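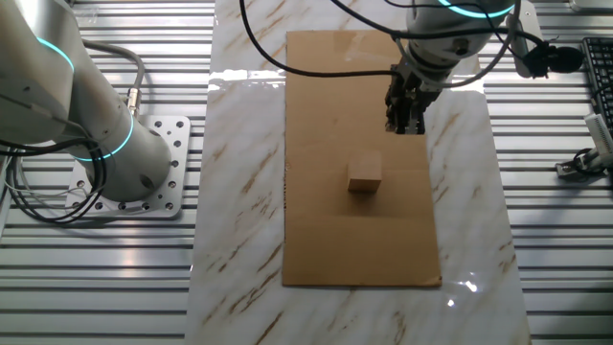

Privby data collection, progress note to Unmont
Sat 28 August

Sorry for the short one, trying to get this over before the weekend is gone.

Where we are
1259 demonstrations of the block task recorded and kept. Two arms on the bench, only one with work to do in this task. Operator drives it by hand control, one go per recording, then the block is moved and off again. Everything goes to the Inosau store at the end of each session. Uploads fine, no losses this period.

What changed since the March report
Cardboard sheet down on the slab as the working surface. The slab is shiny and the early recordings had glare all over them, the training runs were picking up on it. Cardboard is dull and costs nothing. There is still some glare on the bare slab beside the sheet, we are leaving it for now as the block never goes there. Sheet has a crease across the middle. Will swap it every so often so the model doesn't learn the crease, have asked Triệu to send over more offcuts in differnt browns.

Start positions now come off a printed list. Before this the operators chose, and they chose the middle nearly every time. Should have done this from the start.

Quality
Threw out 40 recordings in the last check. Mostly late starts, a few where the arm video and the joint readings had drifted apart. The drift is fixed (clock setting on the recording machine). Late starts are a habit and will need another reminder.

First training run on the new set is done. Better than the March one near the centre of the sheet, poor towards the far end, where we have the fewest examples. Not ready to give you a success figure, the test was too short to mean much.

Problems
Wrist cable. Catches when the arm turns hard to one side, so operators avoid that side, so we have a hole in the data there. Longer cable on order, 10 days quoted.
Only 2 trained operators. One away most of next month. We'd like to train a third out of the existing budget, please confirm thats ok.

Next
Fill in the far end of the sheet.
New cable on, then the missing side.
Second block size, same wood if we can get it.
Two-arm handover task, planning only at this stage, no recording until the single arm set is signed off.

Spend is on plan, sheet to follow seperately. Still need your answer on storage for next year, the Inosau quote runs out soon.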